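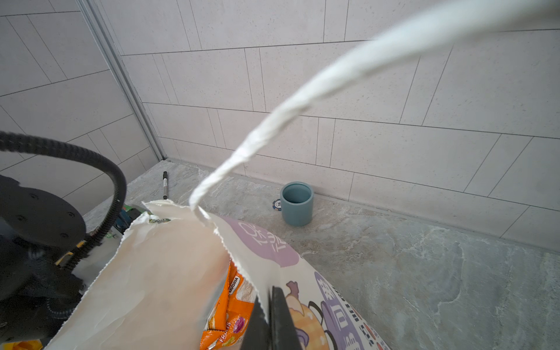

Tüten packen per Fernsteuerung: Nuvent lässt Roboter von Hand anlernen

Zulcombe, 5. April 2022 – Eine Papiertüte ist für einen Roboter ein ziemlich gemeiner Gegner. Sie knickt ein, sie rutscht weg, und ihre Öffnung sieht jedes Mal anders aus. Genau deshalb hat sich das Team von Nuvent die Tüte als nächste Aufgabe ausgesucht – und macht dabei erstaunliche Fortschritte!

Programmiert wird in der Halle in Zulcombe kaum noch. Wer dem Roboter etwas beibringen will, setzt sich ans Steuerpult und führt den Greifer selbst: an die Tüte heranfahren, den Rand zur Seite drücken, Snackpackungen hineinlegen oder wieder herausholen. Aufgezeichnet werden die Bewegungen der Gelenke und dazu das Bild der kleinen Kamera am Handgelenk. Aus vielen solchen Vorführungen lernt das System dann, den Ablauf selbst zu übernehmen.

936 Vorführungen sind seit November zusammengekommen, 421 davon allein mit Papiertüten. Eine geübte Person schafft bis zu 116 am Tag, Pausen eingerechnet. »Am Anfang habe ich die Tüte ständig umgeworfen«, erzählt Greer Nisbet, die die Versuche leitet. »Nach einer Woche spürt man fast, wie viel Druck das Papier verträgt, obwohl man es gar nicht in der Hand hat. Das ist ein tolles Gefühl, und dieses Gespür wollen wir weitergeben.«

Auf perfekte Bedingungen verzichtet das Team bewusst. Mal ist die Tüte frisch, mal hat sie einen gezackten Rissrand, mal hängt ein Stück gedrehtes Papier in der Öffnung. Auch auf dem Boden darf etwas herumliegen, ein Becher etwa oder ein Stift. Missglückte Versuche werden markiert und aufgehoben, denn auch der zweite Anlauf nach einem Fehlgriff gehört zum Lernstoff.

Für die Fernsteuerung nutzt Nuvent ein Pult des Herstellers Sundqvist, das Widerstände am Greifer als leichten Gegendruck an die Hand zurückgibt. Neu ist die Software Tevine, mit der sich eine Vorführung direkt nach der Aufnahme ansehen und zuschneiden lässt. Früher ging dafür oft der halbe Nachmittag drauf, heute sind es ein paar Minuten – für die Leute am Pult ein riesiger Unterschied.

Als Nächstes stehen Stoffbeutel auf dem Plan, die noch schlechter von allein offen bleiben. Interessierte können nach Anmeldung beim Training zusehen und eine Runde selbst steuern. Vorkenntnisse sind nicht nötig.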